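Speaker notes: Automation and the working day at Totinholm
Rultetti staff forum, September, afternoon session

Opening. Thank the hosts. State the purpose plainly: to report what has changed for the people who do the clearing and sorting work since the Brover programme began, and what has not yet been settled.

Background, keep brief. Clearing a worktop was treated as unskilled work and never written down. The programme has 17 members of staff, who carry out the task with hand-held grippers so that it can be recorded and later taught to a machine. 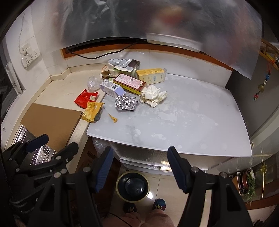

Worktop with packaging, crumpled foil and used napkins.

Pause. Ask the room which items they would throw away, and on what grounds. Staff make such judgements all day — the job description did not mention them. It has since been rewritten, and the grade was raised in 2 of the 3 teams.

Working conditions. Sessions are limited to 40 minutes. Wrist strain was reported early and must be acknowledged openly.
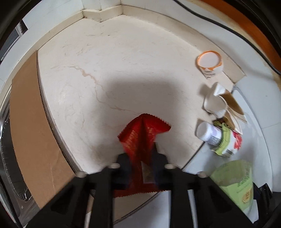

Thin wrappers remain the slowest items to teach, and staff have asked that their pace on them should not be used in appraisals. Management has agreed to this in writing.

Open matters. The Tlapale site has asked who will supervise the machines and at what rate of pay. Do not promise a date. Take questions.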